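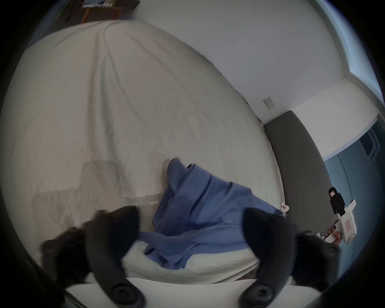 House rules for the folding crowd

Ask ten labs how they teach a machine to fold and you get ten binders. Or no binder. Mostly no binder. Hesberg used to be in that second group, and its people will say so over coffee. Now there's a rulebook, 40 pages, spiral bound, already stained. I read it on the train up.

Short version: collect in real bedrooms, with hand-held grippers, one in each hand, and write down how. The long version is where it gets interesting.

Take the sheet rule. Bed linen stays plain and light, so the cloth on top stands out. A blue pillowcase on cream, fine. White on white, also allowed, but it gets logged as a hard case and kept in its own folder. Early on those got mixed in with the easy ones and a whole July of scores looked worse than it should have. People argued for weeks over a model that was fine.

Then the crumple rule. My favorite. You don't arrange the cloth. Pick it up by any point, drop it from elbow height, leave it. No fixing, no nudging a corner so it's easier to grab. Everybody nudges. The rulebook calls this "helping" and it's a strike. Three strikes and you redo the set.

Small items on the bed? Leave them, says page 7. Toys, charms, a phone charger, whatever. Real beds have stuff on them. The one condition is that nothing gets moved between takes unless moving it is the task. Brzozowska, the outfit that wrote the first draft, wanted bare beds only. Hesberg said no. That fight took up most of a spring and there are still two versions of the page floating around, so check the footer.

Markers. Flat, clean, facing out, checked before every session and not after lunch when somebody remembers. A curled edge throws off the tracking and you won't notice until the data is in. Spare markers in a hard case, never a pocket.

Hands. Wrap the grip low, keep fingers off the marker. Slow on the approach, both tools. The limit in the book is no more than 3 hours in a day, with breaks, and I'd like to see it lower. Wrists are not in the budget line but they should be.

Homes are the touchy part. Consent in writing, room by room. A yes for the bedroom isn't a yes for the hallway. Doors shut on anything not signed for. Family photos down or turned, mail off the desk, windows checked for what's outside. The owner gets to watch the recordings and pull any of them, up to 1,000 clips, no reason asked. I asked what happens at clip 1,001 and got a shrug. That number neds to go.

Jullow, a smaller shop, has signed on to the whole thing except the owner review. Too slow, they say. Maybe so. It's also the rule I would keep if I could only keep one.

Storage runs through Resum, the shared archive the labs set up. Every set goes in with a cover sheet: cloth, light, who held the tools, what went wrong. That last box can't be blank. "Nothing" is accepted but it gets you a phone call.

Is any of this binding? No. It's a handshake with page numbers. The next revision is out for comment untill 22/09/2019 and the wrist limit is on the list.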